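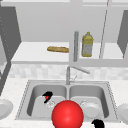 Stainless double sink in a pale speckled countertop, computer rendering.

Open day at the Cârstea countertop works, Sosville

The Cârstea works in Sosville opens its production hall to visitors in April. The plant makes cast and cut countertops for kitchens and laboratories, mostly in light speckled finishes, and sells sinks and fittings from other suppliers along with them. I went on the morning tour, which runs two hours and starts at the loading gate on the canal side. The main entrance was locked and the sign pointing to the gate is small. Visitors coming by bus should get off at Over and walk back along the water.

Safety shoes are lent at the gate. Ear protection is handed out in the saw hall, where it is needed, and collected again at the far door.

Material store

Slabs arrive standing on A-frames and stay on them until they are cut. The store has three bays, separated by finish. Each slab carries a batch label on the back face and a second one on the edge, so it can be read without moving the slab. The guide explained that two tops for the same kitchen are always cut from one batch where length allows. With speckled material the differences between batches are hard to see under hall lighting and easy to see in a kitchen with a window, especially across a joint. I asked how often a job is rejected for color mismatch after installation and did not get a figure.

The store is not heated. Slabs for the next day are moved inside the evening before and left to come up to hall temperature before they go on the saw.

Templating and drawings

Most orders now arrive with a drawing made from a laser measurement. A smaller share still comes in as hardboard templates, which the drawing office scans and cleans up by hand. The office showed a typical correction. The back wall in the measured kitchen bowed inward between the corners, and the customer had asked for a straight rear edge with an even gap. The drafter can follow the wall, or cut straight and cover the gap with an upstand. Following the wall gives a better fit and makes the piece harder to replace later. The office defaults to the upstand.

Renderings are produced from the same drawing file. They are used for sign-off on the sink position, the overhang, and the location of joints. The office does not accept color approval from a rendering and sends a physical sample with every quote.

Cutting

The bridge saw runs wet. Water is taken from a settling tank at the end of the hall and returned through a floor channel. The blade makes a shallow scoring pass before the full-depth cut, which reduces chipping on the lower edge. Straight cuts are done here and all openings are left for the router.

The router takes most of the time in the process. A sink opening is cut in several passes with a roughing tool, then finished with a profile tool that leaves a small radius on the top edge. Inside corners are always rounded. A square inside corner concentrates stress and is where cracks start, particularly in the narrow strip between the opening and the front edge. For double sinks, the strip at front and back is longer and the piece has to be carried with a stiffening bar clamped across it. The bar stays on until the top is on the cabinets.

Undermount and inset openings are cut from different reference lines. Mixing these up was described as the most expensive drawing error the plant sees. The cut piece cannot be recovered if the opening is too large.

Edges and polishing

Edges go through five abrasive stages. The flat edges are done by machine and the openings by hand with air tools. We were allowed to feel a sample strip with all stages side by side. The last two stages could not be told apart by touch, but the difference was clear under the inspection lamp held at a low angle.

Dark finishes take longer to polish than light ones. The shop floor explanation was simply that scratches show more. Pale speckled finishes hide small defects well, and inspection is done with a raking light for that reason.

Sink fitting

Undermount bowls can be bonded at the plant or on site. Plant bonding gives better control over the adhesive and makes the top heavier and more awkward to carry up stairs. The bench had a Gremo clamping frame that holds the bowl against the underside while the adhesive sets. It is adjusted by hand wheels at the corners and checked with a feeler gauge. The bead of silicone is applied afterwards and tooled from above, with the top turned over.

Stainless bowls get mechanical clips in addition to adhesive. The guide was firm on this point. A full bowl puts a steady load on the joint, and the plant will not give a warranty on a bowl held with adhesive alone.

Water and waste

The settling tank is emptied by a contractor. Sludge is pressed into cakes first, which cuts the volume to be hauled. Offcuts above a certain size go back into the store for windowsills and splashbacks, with the batch label transferred. Smaller pieces are sold by the crate at the gate. I bought none, although the prices were low – parking is on the other side of the canal and a crate is heavy.

Practical notes

The tour is free but has to be booked through the works office. Photography is allowed in the store and the polishing area and not in the drawing office. The saw hall floor is wet throughout and slopes toward the channel. Coffee is served in the sample room at the end, where the full range of finishes is on the wall with thickness and edge options listed under each. The printed price list was out of date and the office mails a current one on request.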